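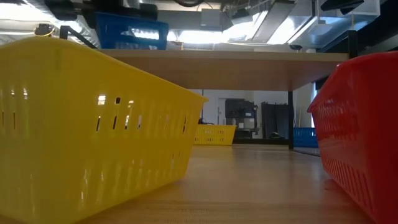 Ralbridge Shared Workroom - Minutes of the November 2024 Meeting

Print this page | E-mail this page

Filed under: Members' Business > Minutes > Shelving and Storage

In the chair: Marlene Marchand. Minutes: Sizwe Xaba, after a short silence that was taken as consent.

1. Minutes of the September meeting
Approved with one correction. Marlene did not "storm out" over the glue. She went to move her car.

2. Baskets
This item was down for ten minutes and took most of the evening.

The yellow basket and the red basket were both on the table for the discussion. In September we agreed that yellow was for items waiting to be sorted and red was for items going back to their owners. Members have since been using yellow for things they don't want to deal with and red for the same things a week later.

Marlene proposed labels. It was pointed out that a label needs something flat to stick to, and that the sides of both baskets are mostly holes. Tie-on tags were suggested. Sizwe will buy a pack of 200, that being the smallest pack Rokum sells, and we have five baskets. The remaining tags will be put in the yellow basket until someone decides what to do with them.

A motion to get another basket, in green, for "not sure" was defeated 6 to 2.

3. The raised shelf
Discussion of whether baskets should live on the shelf or on the table. The shelf party argued that the table is for working on. The table party argued that anything put up on the shelf is never seen again, and mentioned the Toledo box, which went up there before most of us joined.

Agreed: baskets stay on the table during sessions, with a clear gap between them wide enough to work in, and go up on the shelf at closing. Whoever is last out does it. There was some discussion of how to tell who is last out.

4. Table top
Marlene reminded everyone that it is a wooden table and would like coasters used. Oil for the wood has been priced at $72 for the large can. Several members felt this was a lot for a can. Put off until someone has asked the Irkdale group what they use on theirs.

5. Unclaimed items
Read out from the list: one left glove, a tape measure with the first two inches missing, a bag of mixed hooks. The hooks were claimed by three people. Sizwe is holding them.

6. Any other business
The kettle. Carried over again - see every set of minutes on this site.

Actions
Sizwe: tags, hooks.
Marlene: call Irkdale about the oil. Open the Toledo box, with a witness.
All: coasters.

Print this page | E-mail this page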